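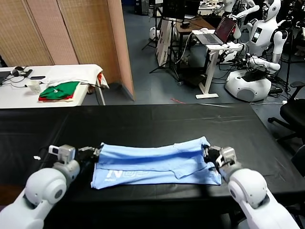

A reader of the last version wrote in to ask why the hold-to-run rule covers cloth work at all, when a cotton shirt can't hurt anybody. Fair question! The shirt isn't what I worry about - the arms are, and they move just as fast with a shirt as with a steel bar.

Home - Guides - Cineo cell - Safe start
2 min read

4.2 Before the first fold

1. Press the stop button, then reset it. Do this at every shift change.
2. Load the Plidia fold program and check that the screen says 1491. Any other number, call Somitz.
3. Run the first fold at slow speed with your thumb on the hold button.

Caution: Never reach between the arms to fix a wrinkle. Stop first, then reach.
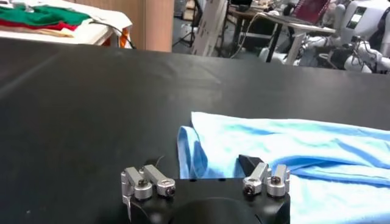
Clear space is the rule I nag people over most. Keep the work area down to the one piece you're folding, and put everything else on a separate table. I like a finished stack of green and red cloth on the white table behind, well off the black one. Walk over and get it after you press stop.

Note: Nedelcu grippers need a finger check every 2 hours.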